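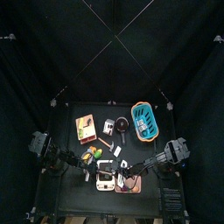 Both arms in near the cream toy oven, grippers nearly touching, card between them.

Two-Arm Table: How to Run a Practice Session
Rerow Robotics Club, notes for new drivers

Typed up fast before the November meet, so fix anything wrong and tell Torquil. If you've driven the small single arm (Pringle) you know half of this already. The two-arm table is Daler. Different beast, same habits.

You need
- a driver and a spotter. Always both. Spotter does nothing but watch and talk
- the toy bin
- the spare finger pads, in the tin marked UKIK
- log sheet and a pen that works
- 40 minutes. Less than that, just drive Pringle

Step 1. Clear and look
Arms parked, motors off. Walk round the table once. Look at cables especially, they loop off the arms and they love to drape over whatever's in the tray. A little slack is fine. A cable under a gripper is not fine. If it has to be moved, move it by hand now, not by wiggling the arm later.

Don't touch the crossed wires at the back. Ever. Don't hang your jacket on them either.

Step 2. Dress the table
Big stuff first. Oven or stove goes front and center, that's what the task cards are written around. Tray to the right with the small things on it, bolt, round things, whatever. Basket behind the tray. Anything tall goes at the back or you'll be reaching over it all night.

Leave gaps. New people pack everything tight and then there's no way to get fingers down either side of a thing. A gripper width on both sides is a good start.

Messy is allowed! Meet judges shuffle the toys between runs, so a tidy table teaches you nothing. Turn the basket. Lean something on something else.

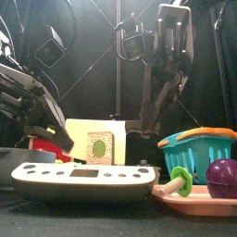 Left gripper down by the red piece, right one beside the board. Basket and tray on the right.

Step 3. Power and home
Spotter says "clear" out loud. Driver powers left, then right. Home them one at a time. If either arm stops partway, hit stop and start over. Don't try to help it.

Then check all camera views come up on the screen. Overhead ones first, then wrist. Black window usually means a cable isnt pushed in.

Step 4. Warm up
Two easy moves per arm, nothing held. Down to just above a toy, stop, back up. Then both arms down at once on different toys. Say which arm you're moving before you move it. Feels silly for the first session, stops after that.

Speed cap stays at 2000 on the slider until Ruairi signs your sheet. It'll let you go higher. Don't.

Step 5. Single picks
Start with the block-ish things. Then the bolt, come at it across the shaft, head end away from your fingers. Balls last, they squirt out if you're off center and then you are on the floor looking for a ball.

Thin stuff (sticks, cards) is its own problem. You want it between the pads and not up against the bare finger, and you can't judge that from overhead. Use the wrist view. Line the gap between the fingers up with the stick before you go down, then only move straight in. If you're steering sideways at the last second, back off and line up again.
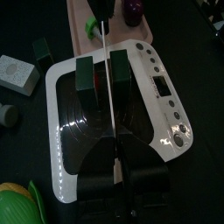

Rerow Driver Notes / page 7

Things to check in the wrist view before you close:
Are both green pads in the picture? Good.
Stick running up the gap between them? Good. Leaning over to one side, back off.
What's past the stick? Follow it all the way up. If the far end is next to something on the tray you're going to drag that along too.
Glare on the white plastic. Ignore it, but it can hide an edge, so ask your spotter.

Close slow. Lift a tiny bit. Stop, look, then lift the rest.

Step 6. Both arms on one thing
The part everyone wants to do first. Use the flat sheet. One gripper takes the left edge, wait, other gripper takes the right edge. Never both at the same time, you'll buckle it.

Once both have it:
- lift together, small moves, spotter calls "up" and "stop"
- watch the lower corners. If one side dips, bring that arm up to match, don't drop the other one
- keep the arms apart the same distance the whole way. Pull and it slips out, push and it bows
- stay well above the toys. Look at the side camera for this becuase overhead lies about height

Tilted isn't a fail by the way. Meet rules only care that both grippers are holding and it's off the table. Level gets you the bonus though.

Putting down is the same backwards. Lower, touch, open right, back off, open left, back off.
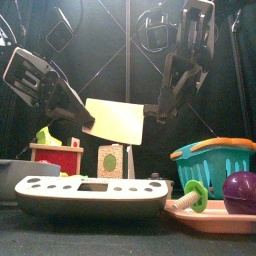 Step 7. Log it and shut down
Write each try down right when it's done. Object, which arm, got it or dropped it, one word why. "Slipped" "crowded" "cable". Torquil reads these and picks next week's table from them so "bad" doesn't help him.

Park left, park right, power off. Spotter says "dead" before any hands go in.

Pads: run a thumb over them. Shiny or peeling, swap from the UKIK tin and write that down too.

Toys back in the bin, including whatever went under the table.

Common trouble

Gripper closes on nothing. You're too high. Wrist view again.

Arms won't go closer together. Soft stop, working as intended. Pass the thing over further up instead.

Arm shudders when holding still. Power it off, leave a note on the table, get Ruairi. Not a driver fix.

Tray keeps sliding. Tape under it, blue roll, drawer by the door.

Sign-off: 7 clean single picks and 2 clean sheet lifts, same session, somebody else spotting. Bring the log sheet to Ruairi Nisbet or Torquil Gourlay.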